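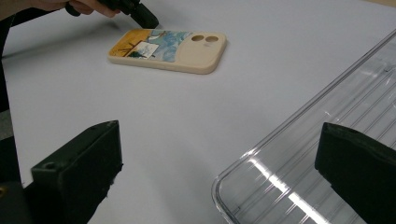

Panagiotis Đorđević bought the old mill outside Gelley in January, when the lane was under snow and the agent would not drive past the church. It had 6 bedrooms, two of them without floors. He now rents it by the week to families who come for the walking.

The house stands 50 yards from the river, and guests hear the weir from every room on that side. Upstairs, the beams are low. The kitchen has a long table and a range that takes some patience.

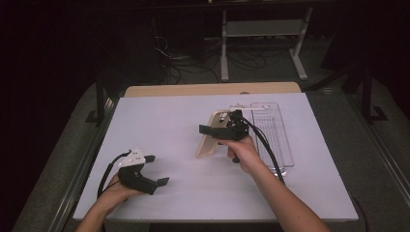
Grelow, the nearest village with a shop, is a half-hour walk by the river path — longer with children. The baker closes at noon. Most guests drive to Cisus once for supplies and leave the car alone after that.

The season ends on 22nd October. Đorđević spends the winter on repairs, and this year he plans to finish the barn.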